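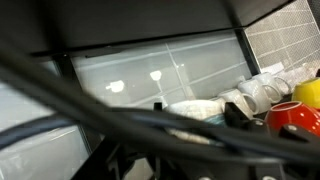
Jan 6, 2026

Quick one tonight, soup is on and I have maybe ten minutes.

So I quit buying lunch in November. No big plan. Looked at the bank app, saw 283 dollars gone in one month on sandwiches and that sad noodle place by the office, closed the app, opened it again. Still 283.

Since then: cooking on my night off, eating it the rest of the week. Lentils mostly. Rice. A big pot of the cabbage and bean thing Floarea Stoica gave me the recipe for, written on the back of a parking slip, no amounts for anything. "Enough paprika." Ok Floarea.

Things I got wrong. Potatoes in the freezer, don't. They go grainy and wierd. Also pasta by day 3 is basicly glue unless you keep the sauce seperate, which I knew, and still did it two weeks running.

Bought a steel lunch box from Zeleke, the one with the clip lid. Fine so far. Leaked once, in my bag, on a library book. My fault, clip wasn't down. Paid the library.

Money so far: about 50 a month on the extra groceries. The rest is going in the jar for the Pultanton trip, want to get there before the summer prices. Pirmin says I'll be back on the noodles by spring. We'll see Pirmin.

What I miss is the walk more than the food. Used to get out at noon, now I eat at my desk and suddenly it's four. Going to try eating on the bench by the post office when it warms up a bit. Too cold right now, my hands hurt just holding the fork.

Still need a decent thing to do with leftover rice that isn't fried rice. Leave it in the comments if you have one. Ok soup's boiling over, gotta go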